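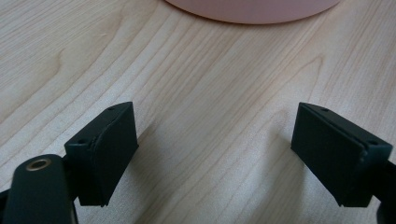 Na-rae Ahn's view is that pale rings on a light wood tabletop are nearly always in the finish and very seldom in the wood, and she would not sand anything before testing with oil.

Original post, for those arriving from search:

**White ring under a cup on a light matte table**

The table is a blond wood top from Grindberg, matte, bought secondhand, so I have no care sheet. A hot mug stood on it overnight without a coaster and left a cloudy ring. It can be felt slightly with a fingernail. Dish soap and water did nothing. Is there a method that does not leave a shiny patch? The rest of the top is in good shape and I would like to keep the sheen even.

Posted by culvert29

---

**Na-rae Ahn**

As I said, test first. Put one drop of water on an inconspicuous spot and leave it for 7 minutes. If it beads, there is a film finish (lacquer or varnish). If it darkens the wood, the top is oiled or waxed.

Film finish:

1. Dry the area completely. Leave it uncovered for a day.
2. Lay a plain cotton cloth over the ring. Iron on low, no steam, a few seconds at a time. Lift and check after each pass.
3. If haze remains, rub in a little mineral oil along the grain, leave it for 30 minutes, wipe off.

Oiled finish: rub lightly with a fine non-scratch pad and the same type of oil, always along the grain. Do the full width of the board, or the edge of the patch will show in side light.

Do not use toothpaste. It is an abrasive and will polish a matte surface, and that is the shiny patch you are asking about.

---

**Man-sik Tak**

Agree on the iron. I disagree slightly on mineral oil over lacquer, it just hides the haze for a while. Also check the base of the cup. Glazed ones with an unglazed foot scratch as well as mark, so if you can feel the ring it may be a scratch. Felt pads fix that.

---

**onmont_134**

mayonnaise worked on mine. different table though

---

Edit from culvert29: water beaded. Four passes with the iron and the cloudiness is gone. I can still feel a faint line, so Man-sik is probably right about the foot of the mug.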